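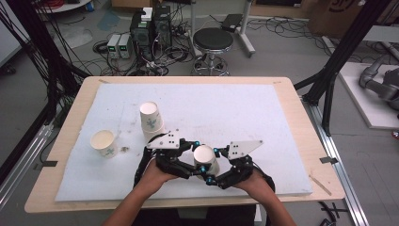 So you've got a side-long prog epic and you want to follow what's going on in it, maybe even write about it. I used to get hopelessly lost around minute nine. Now I make a listening map, and it takes me one evening with a pot of coffee.

I'll use "Podora" by Plernutard, because it runs 21 minutes and I know it far too well (my copy is the Grarnico reissue, which has the quieter intro).

First listen: do nothing. No pen, no phone. Just let it go by.

Second listen: write down the time whenever something big changes. New singer, new tempo, the organ drops out, whatever. Don't try to name anything yet! You'll probably have a messy column of numbers and that's fine.

Third listen: give the themes letters. The flute tune at the start is A. When it comes back on Mellotron near the end, it's still A, so I write "A, Mellotron." My friend Athina Kourkoulas uses colored pencils for this and her maps look much nicer than mine.

Now the counting. Tap your foot and find where the strong beat lands. If you keep coming out one short, try seven. The middle section of "Podora" is in seven for most of the way, then slips into plain four under the guitar solo, and it took me ages to catch it. Slow it down in your player if you need to. I set it to 73 percent, which is ugly but clear.

Last, draw one long line on a sheet of paper turned sideways, mark your times along it, and put the letters on top. If two letters overlap, stack them.

Next I'm doing the Takagi live album, where they jam between the themes, and I'll need a longer sheet of paper.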